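Saturday at the Ruvness open day - notes before I forget

Got to the Ruvness building just before ten, parking already full. They collect demonstrations for household robots, big open floor, gray underfoot, somebody steering every arm by hand. No canned demo, just people working through the day's list. Target was 100 good episodes, they had 61 when I left.

First stop soft stuff. Fabric is a pain, the guide said, never folds the same way twice, so they want loads of it. Wrist views get saved along with the joint positions, blur and all.
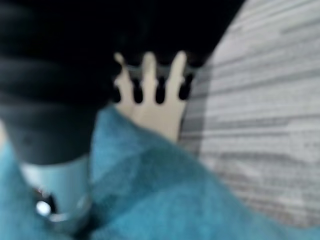
Declercq wanted to know why the bad tries weren't just deleted. The answer was that failed grabs get their own tag and stay in, at least for now, because the recovery afterwards is worth having. Seemed fair. I'd have liked to see how they decide what counts as failed, but the group was moving.

Then the living room corner. Task card said pillow from floor to sofa, new starting spot every time. Operators swap every hour - shoulders get sore, apparantly.
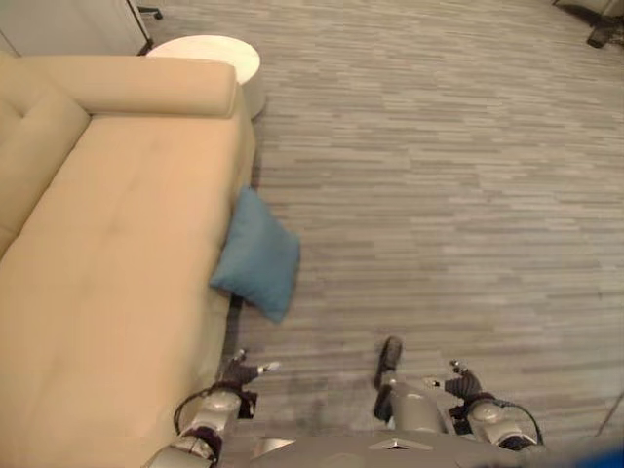 After each run the operator hits keep or toss, types one line on what went wrong and somebody resets the room. Resetting takes longer than the task. Sander does the labeling software, Karketo the storage, and the two dont agree on timestamps yet so there's a script in between.

Coffee was weak. Missed the training talk at 2, want the slides if they post them.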